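Household and Shop-Floor Chores: Interim Progress Report

Prepared for: Kinnear program office
Prepared by: Xuelian Zou, Curar
Period covered: April to September
Distribution: Lanying Xu, Shengli Bai, Ignacio Lagos, Alžběta Charvát

1. Status

The project asks whether a single arm with general-purpose control software can take over simple chores that are still done by hand in homes and small workshops. Work in this period covered tidying of loose objects, wiping of flat surfaces, and kitting of parts into trays. Folding of towels was begun and then put on hold, as explained in section 5.

Tidying is on schedule. Kitting is behind by one work item. Wiping is complete at the level described in the original proposal, although we do not consider that level high enough for use outside the lab. Spending is within plan, and the remaining equipment line has not been touched.

The short answer to the question the program office put to us in the spring is that the machine can do parts of these chores under supervision. It cannot yet do any one of them from start to finish in a room it has not been set up for.

2. Scope and method

A chore is treated in this report as a start condition, an end condition, and a time limit. The end condition is checked by a person who did not run the trial. A trial counts as complete only if the end condition is met with no hand correction. Trials in which the operator paused the arm and then let it continue are logged separately and are not included in the completed figures.

Each chore was tried in blocks of 30 trials. Object positions were changed between trials following a printed sheet drawn up in advance by Shengli Bai, so that operators could not drift toward easy layouts. The control software was frozen at the start of each block. Changes made during a block caused one block of the kitting work to be thrown out and repeated in full, and the lost time accounts for most of the delay mentioned in section 1.

Two sites were used. Development was done at the Curar lab. The shop-floor work was observed at Hokbridge, where Ignacio Lagos spent several shifts recording how kitting is done by hand. No arm was operated at Hokbridge in this period.

3. Tidying of loose objects

The home version of this chore is picking up after children: small items of mixed shape have to be collected from a surface and put in a known place. The shop version is clearing a bench at the end of a shift. Both call for the same steps, which are finding the items, separating them, gripping them one at a time, and releasing them where they belong.

Separation is the step that limits us. When items stand well apart, the arm picks nearly any rigid object within its size range. When items touch, performance falls sharply, and the reason is usually lack of room for the fingers, with recognition playing a smaller part than we first assumed.

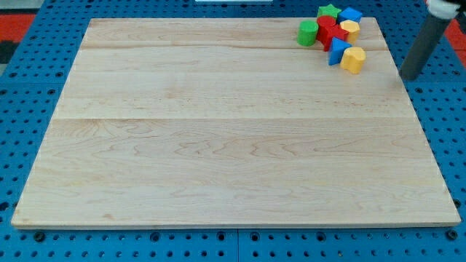

Crowded layouts therefore received most of the effort after June. The planner used to choose the item with the highest recognition score and work out an approach afterward. It now ranks items by free space and takes an outer one first. Toy blocks are a fair test of this, being rigid, brightly colored, and cheap to replace. With the eight blocks packed into one corner of the board, the green cylinder on the left of the group and the yellow flower- or heart-shaped block at the front are easier to reach than the red pieces in the middle, which have neighbors on several sides. The old planner made no such distinction. Under the new one, trials that end with a displaced group are less common, and the operator has fewer occasions to stop the arm.

The revised planner failed in 7 of 30 trials on crowded layouts. In 3 of those the fingers closed on two items together. The others were items pushed over or pushed out of reach while the arm was approaching. An item that has been pushed out of reach ends the trial, as the arm has no means of fetching it back.

Shape matters more than color. Upright cylinders are the easiest items, as they can be taken from any direction. Cubes need the wrist turned to match the faces. Prisms and star shapes are the hardest, with sloped or pointed sides that leave little flat area to hold, and a grip that looks sound to the planner may slip once the item is lifted. Alžběta Charvát is testing softer finger pads from Steleo for this. Early results are encouraging on prisms and show no change on stars. The pads wear faster than the ones they replace, and wear figures will be given in the next report.

Time is the other concern. A person clears a comparable group in a few seconds, often with both hands and several items in one grab. The arm handles items singly and pauses between them to look again. We have not tried to shorten the pause. Earlier attempts to do so led to the arm acting on stale positions, and we would prefer a slow result that can be relied on.

4. Wiping

The wiping chore was limited to flat, hard surfaces at table height. The arm holds a pad on a spring mount and covers the surface in overlapping passes. Coverage is good on bare tables and the end condition is met consistently.

The weakness is in what comes before wiping. A kitchen table in use has things on it, and the things have to be moved off and put back. This makes wiping dependent on tidying, and a failure in the first chore stops the second. We ran a small number of combined trials to see how the two behave together. Completion was lower than either chore on its own, as expected. The combined trials were informal and should not be quoted.

Edges are also unresolved. The pad overhangs the edge on the last pass and pushes crumbs onto the floor, which a person avoids by cupping a hand below the edge. Lanying Xu has proposed a change in path order so that debris is gathered toward a single corner. The change is small and will be made in October.

5. Folding (on hold)

Towel folding was started in May and stopped after one block. The arm could complete a fold when the towel was laid flat by hand beforehand. Laying it flat is the larger share of the chore, so the completed folds say little about the question we were funded to answer. A second arm would be needed to make progress, and the present budget does not include one. We recommend leaving folding out of the remaining period.

6. Kitting

Kitting at Hokbridge consists of filling shallow trays with fasteners, brackets, and seals for assembly staff. The parts come in open bins. Staff reach in without looking and correct the count by feel – a skill we have no way to match at present.

Ignacio Lagos's notes divide the work into picking, counting, orienting, and checking against the order sheet. Of these, picking of brackets and checking against the sheet look suitable for a machine within the life of the project. Seals are soft, stick together, and should be left to staff. Fasteners are possible in principle, but a simple vibrating feeder would be cheaper than an arm and is already sold for the purpose. The project should not spend money competing with it.

The repeated block was completed in September. Bracket picking from a half-full bin works. Bracket picking from a nearly empty bin does not, as the last parts lie against the walls where the fingers cannot get around them. The cause is the same lack of free space described in section 3, and we expect the same planner work to carry over in part. Shengli Bai is preparing a test with sloped bin floors, which move the last parts toward the middle. If that works it is a better answer than more software.

7. Supervision

The proposal assumed one operator for several arms. Current practice is one operator for one arm. The operator is idle for long stretches but has to be close enough to press the stop button, and cannot be given other work that takes them out of the room. Until this changes there is no labor saving in any of the chores tested, and we ask that the figures in section 3 be read with that in mind.

The most common reason for stopping the arm was an approach that the operator judged too close to a neighboring item. On review of the logs, roughly half of those approaches would have cleared. Operators are being cautious, as instructed. A display showing the planned path before each motion has been drafted and should reduce needless stops.

8. Risks

Finger pad supply. Steleo is the only source for the softer pads. A spare set has been ordered.

Site access. Hokbridge has agreed to host an arm for trials, subject to a guarding plan. The plan is with Alžběta Charvát and has gone through one round of comments. A delay here would push shop-floor trials past the end of the funded period.

Layout bias. The printed sheets were drawn up for a fixed set of objects. Results may not carry over to items of other sizes, and transparent or very shiny items have been left out altogether.

9. Work for the next period

Tidying: repeat the crowded-layout block with the softer pads fitted and the planner unchanged, so that the effect of the pads can be read on its own. Add household items that are not rigid, starting with socks.

Wiping: change the path order and rerun the edge tests. No further work is planned after that.

Kitting: test the sloped bin floors at Curar, then move one arm to Hokbridge once the guarding plan is approved.

Supervision: install the path display and log stops for one full block with it and one without.

10. Decisions requested

Approval to drop folding from the remaining period and move its hours to kitting.

Approval to leave fasteners and seals out of the kitting scope.

Confirmation that the equipment line may be used for the guarding at Hokbridge, which was not itemized in the proposal.

Trial logs and the printed layout sheets are available to the program office from Lanying Xu.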